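To: Cell Users List
Subject: Re: Kitchen cell, table setup and service schedule
Date: 23 February 2024

Dear colleagues,

Thank you for the message of last week, which is quoted in full at the end of this reply so that those who have joined the list recently can follow the discussion. The answers below have been agreed with the Grotinley workshop and replace the guidance in the earlier setup sheet wherever the two differ.

1. Cable on the gripper mount

The free loop of cable at the gripper mount is to be kept. Several users have asked whether it may be shortened or tied back against the arm. It may not. During the August service we found that a cable tied close to the wrist had been pulled at the connector each time the last joint turned toward its limit, and the connector had to be replaced. The loop must be long enough for the wrist to turn fully in both directions without tension. Before the first run of a session, please move the wrist by hand through its range with the motors released and watch the loop as it travels. If it catches on a knob, a handle or the edge of an appliance, move the appliance and leave the cable as it is.

Cables that run along an arm are to be held by the soft straps supplied by Drellard. Plastic zip ties are no longer permitted on either arm. Straps are kept in the top drawer of the tool cart, and the last person to take one from an opened packet is asked to write this on the supply sheet.

2. Gripper fingers

The fingers are to be checked every 8 operating hours. The check consists of closing the gripper fully, looking for a gap at the tips, and opening it again while listening for any grinding. A gap that can be seen with the naked eye is sufficient reason to stop and report. Please do not try to close a gap by raising the grip force in the control software. This was done on two occasions last year, and on both the drive overheated and shut down in the middle of a run.

Finger pads are to be wiped with a damp cloth only. Alcohol wipes harden the pad surface and should be kept for the table.

3. Placing objects and appliances

The questions on table layout took up most of the earlier message. Our position is as follows.

The mug tree should stand far enough back that an arm can pass in front of it with a plate in the gripper. Mugs are hung from the pegs by their handles before the arms are powered, and any change to them during a session is made with both arms paused. The cabinet may be set at an angle to the table, provided that its drawer can be pulled fully open without touching an appliance. Flat items such as plates should lie completely on the table surface at the start of a run, unless the written task calls for them to be placed in or against a rack.

The toaster oven is used as a handling target only and is never to be connected to power inside the cell. We are aware that the second arm often rests above it between tasks. This is acceptable as a waiting position. It is not acceptable as a shutdown position. When the brakes are released for service, an arm left there can sink onto the housing, so both arms are to be brought to their stored home positions before power is removed.

4. Calibration

Calibration of the two arms to the table is repeated every 10 working days, and in addition after any of the following: a change of gripper, a collision stop, or a move of the table itself. The procedure takes one person less than an hour. Results are to be entered in the log under equipment number 3671. Entries under the old number are not carried over into the monthly report, and we have had to repeat two calibrations this winter for want of a record.

If the measured error at any corner point is greater than 3 millimeters, the cell is to be taken out of use and the workshop informed the same day. Users are asked not to repeat the procedure in the hope of obtaining a better figure. A poor result has in most cases been traced to a loose base bolt, and repeated runs only delay the repair.

5. Status light

The indicator light near the base of each arm shows the state of the controller and nothing else. Green means that the controller reports no fault. It gives no information about the condition of the gripper, the cables or the straps, and it does not take the place of the checks set out above.

6. Points still open

The request for a quick-release plate from Coşkun is with purchasing. The part itself is suitable, but the bolt pattern on our mount differs from the one in the supplier's drawing, and an adapter will have to be made here. Until this has been settled, gripper changes remain a workshop task.

The request for a second emergency stop on the wall side of the table has been approved. A date for the work will be sent to this list.

A revised setup sheet will be placed in the shared folder under Wasetti, with the other cell documents. Please remove printed copies of the earlier version from the workstations.

With kind regards,

Equipment Coordination
Grotinley site

----- Earlier message -----

> Dear Equipment Coordination,
>
> Our group will take over the kitchen cell for the
> coming period and would be grateful for
> clarification on several points.
>
> The setup sheet asks for cables to be "secured
> along the arm." Does this include the loop at the
> gripper mount? At present it hangs free and we
> are unsure whether it has been left so on purpose.
>
> The sheet gives no positions for the larger items.
> May the cabinet and the oven be moved to suit the
> task, and does moving them require a new
> calibration?
>
> The interval for checking the gripper fingers is
> given in weeks. As our use will be heavier than
> that of the previous group, an interval in hours
> would be easier to follow.
>
> We would also like to ask about the quick-release
> plate and the second emergency stop, both of which
> were raised at the last users' meeting.
>
> Thank you in advance for your assistance.

One item was left out of section 3 above. Moving the cabinet or the oven does not require a new calibration, as both are treated as loose objects. Moving the table does. 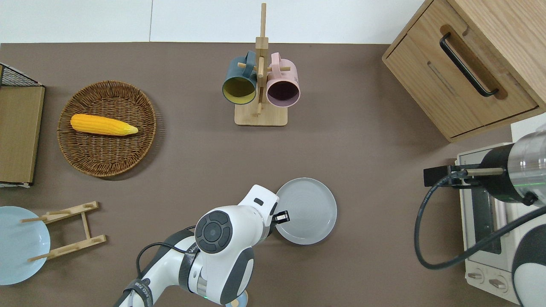
Grotinley | Department of Robotics Support | Equipment Coordination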